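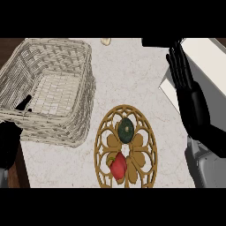

Toncombe Shared Workshop – Robot Group

Kitchen simulation: where we are in December

The two-arm build has moved forward this month, mostly on the computer. As members know, the real arms are still on the long bench with their covers off, and we wait for two bearings from Rimska. Meanwhile we have been practising in the simulated kitchen, with the vegetables on the gold trivet and the wicker basket at the left. The task is simple to say: take the pepper, put it in the basket, then do the same with the round green one.

I was the person who set up the left side, so I will report on that first. In the program the gripper finger can come over the rim of the basket and the arm does not complain any more. Before, it stopped each time with a collision error, and I lost two evenings to this. The fault was in my own file. I had written the height of the rim in centimetres and all the rest was in millimetres.

The right side has the hand with the long fingers. It is more difficult. We start it upright with the fingers together, next to the trivet, and from there it must turn the wrist and open. We have made 833 runs with the new settings and 2,672 in total from the start of the project. The pepper is the worst object, it has a lumpy shape and it lies on its side. The members from Multesdale suggested to come from above and to close the thumb later. We will try it.

What we need now:

A power supply, 28 volts, for the real right arm. The old one makes a noise and I do not trust it.

Somebody who is patient with cables. The Marín connectors arrived, but five of them have the wrong pins and must be done again by hand.

A real basket with a thick rim, if you have one at home that you do not use. Please measure it before you bring it.

The computer is free for robot work after 6 pm. Please save your settings under your own name – last month somebody saved over mine, and I had to write them again from paper.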